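The Price on the Tag Is Only the Start

When Si-woo Ahn sat down to plan the equipment budget for Rellby last September, she did what most of us would do with a new project and a little money in the bank. She made a list of the exciting things first. Rellby wants to teach machines to tidy up after dinner, and for that you need people in ordinary homes doing ordinary chores with hand-held grippers, over and over, so the software has something to learn from.

The grippers themselves were easy enough to price. A pair from one supplier came to $3,339, and Si-woo, who grew up in a family that compared three brands of rice cooker before buying one, was rather pleased with herself for getting it down that far. Then she showed the sheet to Gopinath Krishnan, who had done the buying at Trekside for nine years, and he asked her, very kindly, where the spare pads were. And the storage drives. And the second set of everything, for the week the first set is in the mail!

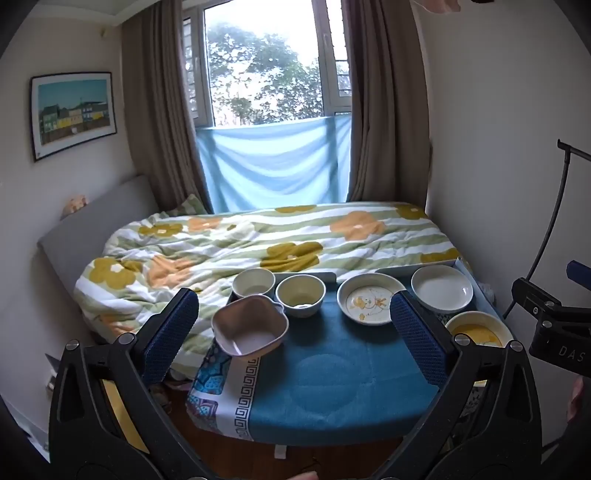
Bowls and dishes set out on a bedroom table for a session with hand-held grippers.

The household goods deserve a line of their own too, small as it looks beside the hardware. Si-woo's first draft had one set of matching white bowls, and Gopinath talked her into a mixed lot - round ones, squarish ones, plain and printed, some shallow and some not - bought a few at a time from secondhand shops in Casavgate. The whole crate, tablecloths included, cost less than a single replacement part.

Her revised plan sets aside $704 for wear and tear, and she says that was the hardest number to write down, as it buys nothing you can unpack and admire. Gopinath would have gone higher. He also likes to rent for two months before committing to a purchase, and the folks at Zaidi, who lease gear to small teams, will put part of the rental toward the sale if you ask before signing (do ask, and get it in writing). Si-woo has started keeping a running page of what breaks and when, and she plans to bring it along when she sits down to order the next pair.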